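Reading time: 1 min
Last updated: August

Bag closures, Laryea site

Stores_Cadstead
Members are asked to confirm whether yellow bags may be knotted. The Milska guidance specifies ties only.

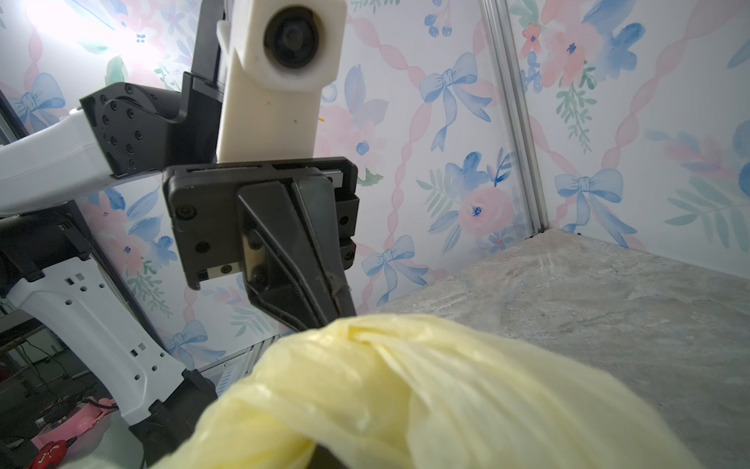 Yellow bag, twisted and knotted.

Markura_Desk
A knot is acceptable provided the neck is twisted first.

linen602
I must disagree. Knotted bags have to be cut open, and we order 400 a month.

Stores_Cadstead
Noted. Ties remain the rule at Laryea.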